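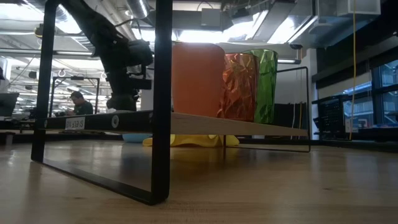
An open day at a robotics workshop is a sales event, even when the people running it are pleasant and the coffee is free. I've been to enough of them to have a routine, and I used it again on Thursday at Cindumgate, the old 1985 industrial block behind Vondport station. The job on show was tidying: two robot arms, a table, a cloth and some things to put on a shelf. By the time my group got near, there were containers standing side by side on the board, a red one, a coppery one and a green one, with the yellow cloth spread on the table below. It looks good. It also tells you very little about how they got there, and that is where the routine comes in.

## Before you go

Read the invitation and write down every verb in it. Mine said the system "tidies", "wipes" and "adapts". Take the list with you and tick a verb only when you have watched it done from start to finish.

Look for anything technical in print. The link to the test results on the Femel page (Femel is what they call the control software) gave me a 404. I mentioned it at the desk and was told it would be fixed. It may have been by now.

Book the first slot if you can. By the afternoon everyone on the stand has learned which questions to expect.

## During the demonstration

1. **Stand to one side.** The middle of the crowd gets the best view of the objects and the worst view of the staff. You want to see hands, keyboards and screens as well as the arms.
2. **Ask who is driving.** Use exactly these words: "Is anyone controlling it at the moment?" "Is it autonomous?" gets you a speech. An arm steered by a person can still be a fine piece of engineering, but you're then judging the person too.
3. **Time it.** Start when the first arm moves and stop when the presenter says it's done. Include the pauses. If someone steps in, write down when, and don't restart the clock.
4. **Ask for a second run straight away.** Same objects, same start. One good run could be luck.
5. **Ask for a change.** Move one cup along by a hand's width, or bunch the cloth up differently. Ask first, and keep your own hands off the table until they say it's clear.
6. **Ask for the number they don't have on the poster.** How many attempts this week, and how many needed help? "Most of them work" is not a number.

Our session was 30 minutes long. Nearly half went on slides. I got step 5 in at the end, and the presenter agreed to the cloth but would not have the plank moved. Fair enough, but it went in my notebook. A plank laid diagonally with the cups in a line on it is a layout somebody picked, and I'd like to know how many others they tried first. 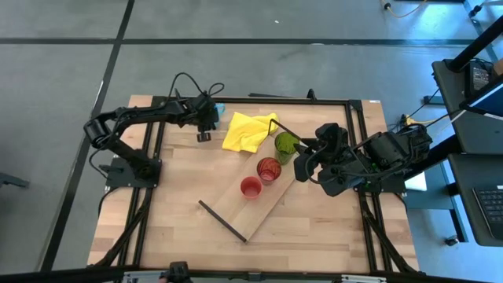
Yoga Pangaribuan thinks I'm too hard on these events, and wrote to tell me so after reading a draft. A fixed layout is how you'd begin with a new apprentice, runs the argument, and a cloth is an awkward thing to handle because it never lies the same way twice. Visitors who demand surprises in the first half hour will only teach firms to stop inviting visitors.

I accept the bit about the cloth. I don't accept the apprentice. Apprentices aren't advertised as adapting to any home.

## Afterwards

Write your notes up the same evening. Put what you saw in one column and what you were told in the other, and don't let anything cross over. My first column from Cindumgate is short. The second runs to 6 pages.

Then send one email with one question in it. I asked Portela, the firm that hosted the day, for an uncut recording of a full run with a clock in view. They've said they will look into it. If it arrives I'll time it the same way as step 3, pauses included, and add the result to this page.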